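**Bin picking cell: buy the package or budget for parts?**

**toteskeptic** (Dec 5, 2020)

We have two quotes on the desk for a bin picking station. Golob wants to sell us the whole thing as a package: arm, gripper, bin fixture, a year of support. Mallo will sell the arm and controller and leave the rest to us. The package costs 44 percent more. My boss likes it because it's one invoice. I don't like it because I can't tell what the 44 percent buys. Anyone here signed for one of these?

**feedrate_fran**

Signed for a Prirkance package two years ago. The arm was fine. The "engineered bin fixture" was a plastic tub and a bracket, and it had its own line on the quote. Ask for the fixture price by itself before you do anything else.

**millrat39**

> it's one invoice

One invoice until July, when the support year runs out. Then you pay by the visit.

I'd still buy the package if you don't have somebody who can write the pick routine. We didn't, and we lost 4 months pretending we did.

**kanban_hater**

Disagree with millrat. The pick routine is the thing you end up rewriting anyway, package or not. Every vendor demo uses their parts in their bin. Yours will lie up against the walls and next to each other at bad angles, and the demo routine will know nothing about it. Spend the money on bench time with your own stuff.

Bench time doesn't have to look like much. Spring clamps on the bin, tape along the foot of the divider, a few blocks to pick:
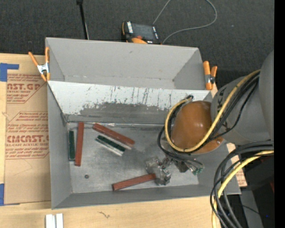

**toteskeptic**

What should I put in the budget for besides the arm and the gripper?

**kanban_hater**

Cable management, spare gripper fingers, spare bins, and somebody's hours. The hours will be the biggest line and it's the one that's missing from every quote I've read. Put it in as its own number so your boss sees it.

**feedrate_fran**

Seconding spare bins. Look at the divider in that picture, it's scratched all to heck and the white has worn patchy. I don't know what did it, but I'd want more than one bin on the shelf. They're cheap next to a gripper.

**millrat39**

Clamps are okay for a bench. I would not accept them on a line, and I wouldn't let anybody use a bench setup as an argument that fixtures should be free. A bin that shifts a quarter inch will ruin your afternoon.

**kanban_hater**

Didn't say free. Said don't pay package price for one before you know where you want it bolted.

**toteskeptic**

Fair. I asked Golob for the split like fran said. The rep sent back a brochure about something called Prondudance, which as far as I can tell is a dashboard. 5 pages, no prices.

**feedrate_fran**

lol. Ask again, in writing, and ask if the dashboard can be struck from the quote. Ours could. It took three emails.

**millrat39**

Also get the cycle time tested with your parts and have it written into the acceptance terms. If they won't sign that, I'd walk, and I'm the one here who likes packages.

**toteskeptic**

Sending the email tonight. Mallo says they'll lend us an arm for the bench if we pay freight both ways. Need to read the small print on that before I believe it.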